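Subject: Re: [allotment-kitchen] jam day, jars and the sugar question

Sorry all, typing this before work so excuse mistakes. Jam day is on for February whatever the weather. Marmalade first - Sevilles wont keep - then the rhubarb if there's any left from the freezer.

Divya Kamath wrote:
> Do we soak the peel overnight or not? Last year's
> was like chewing a belt. Also who has the big pan?

Yes, soak. Overnight, in the cooking water, pips in a muslin. Big pan is at Grarkasden with the jars.

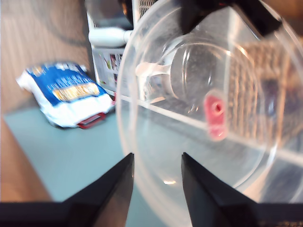
Clear plastic bowl, smaller cup inside

Sugar. We got through far too much last time, 18 kilos, and half the batch still didn't set. I'd go down a bit and boil harder. Jarosław thinks otherwise, see below.

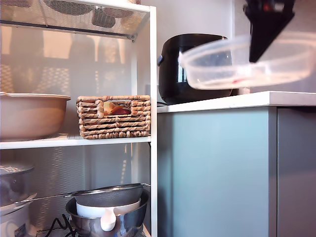

Jarosław Makowska: less sugar is fine for eating quickly but it won't keep past summer, and people do leave it at the back of the cupboard. Keep the old recipe and test on a cold saucer.

Fair enough. Could do one batch each way and label them properly this time. Labels need the month on, and what's in it. 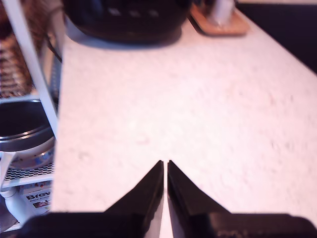
Lids - please bring new ones if you can, old ones go rusty round the seal. Jars any size up to 275 ml.

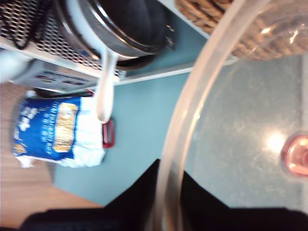 Start at 10, done by 4 hopefully. Need 6 of us for the peel, so shout if you're in. More later, bus is here

2 comments
Share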